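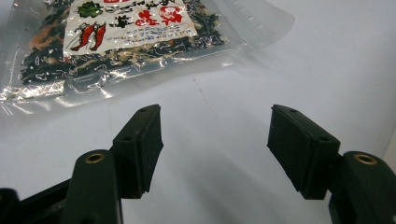

The case for dried soup mix

I have been cooking at home for a long time and I have come round to the view that dried soup mixes get less respect than they should. I mean the sort you find in Japanese and Korean grocers: seaweed, a few shreds of something pale, perhaps some tiny shrimp, all sealed flat in a clear bag with a paper label. You put a pinch in a bowl and pour hot water or stock over it. A few minutes later there is soup.

People who like cooking tend to look down on this. I used to. I thought of anything in a packet as a failure of planning, and I would buy fresh spring onions and a block of tofu every week so that I could make a bowl of miso soup properly. Most weeks I made it once. The rest of the onions went soft in the bottom of the fridge and I threw them out on a Sunday night, along with whatever tofu was left sitting in its water.

The change came when I worked out what I was eating on weekday evenings, when I get in at half past seven and have no patience. I was eating toast. All the good intentions in the vegetable drawer made no difference to that. A bag of dried seaweed in the cupboard did, and I have had one open ever since.

My first point is that drying is a proper way of treating food. We accept this for pasta, lentils, mushrooms, raisins and tea. We are happy to pay a lot for dried porcini. But put three dried things in one bag and people start calling it convenience food, as if the mixing had spoiled them. Dried seaweed is the normal form of seaweed for nearly everybody who cooks with it. Dried shrimp are an ingredient in their own right and taste stronger than fresh ones. A bag that holds both has saved you from buying two bags.

My second point is about what else is in there. I do not think all packets are equal. I have a sachet of Setance vegetable soup in the cupboard, left over from a camping trip, and the list on the back runs to nine lines. It is mostly starch and salt, and the vegetables come well down. That is a different sort of product and I will not defend it. With a clear bag you can see what you are paying for before you reach the till. If it is mostly ribbons of seaweed you can see that. If it is mostly dust at the bottom you can see that too, and put it back.

I would like more food sold this way. Breswood, the shop I use for most of my dry goods, moved its own range into printed pouches in October, and I have bought less of it since. The pouches look smart on the shelf. But I cannot tell whether the beans are whole or split, and I have opened two bags that were a good third broken. A plain bag with a paper label would have told me.

There are fair objections. The first is price. By weight these mixes look dear next to a bag of carrots. But the weight is misleading, as the seaweed swells to many times its size in water and a bowl needs very little. The first time I made it I used a handful and had to eat it with a fork. Nam-gil Shim, who I shared an office with for years, told me to use what I could pick up between two fingers and a thumb, and to stop there even when it looked mean. He was right.

The second objection is that I cannot read the label. This is true of me and of plenty of other people who shop in the same places. Imported food sold here should carry a sticker in English with the ingredients and the allergens, and shellfish matters a great deal to the people it matters to. If there is no sticker, ask, and if the shop cannot tell you, do not buy it for anyone with an allergy. A drawing on the front is a help but it is not an ingredients list. I think shops could be much better about this, and the Kang supermarket near the station, which is otherwise very good, puts its stickers over the cooking instructions about half the time.

The third is the plastic. I have no good answer to that. Seaweed goes limp in damp air and has to be kept dry somehow. I tip mine into a jar with a tight lid once it is open, and the jar lives next to the kettle.

How I use it is simple. I boil 400 ml of water, put a spoonful of miso in a bowl, loosen it with a splash of the water, add the pinch of mix and pour in the rest. It stands for 5 minutes while I take my coat off and find a spoon. If there is cold rice I put that in. If there is an egg I poach it in the pan first. I also stir the mix into noodles, and once into mashed potato, which was better than it sounds but very green.

I still buy spring onions. I buy them when I have decided what they are for.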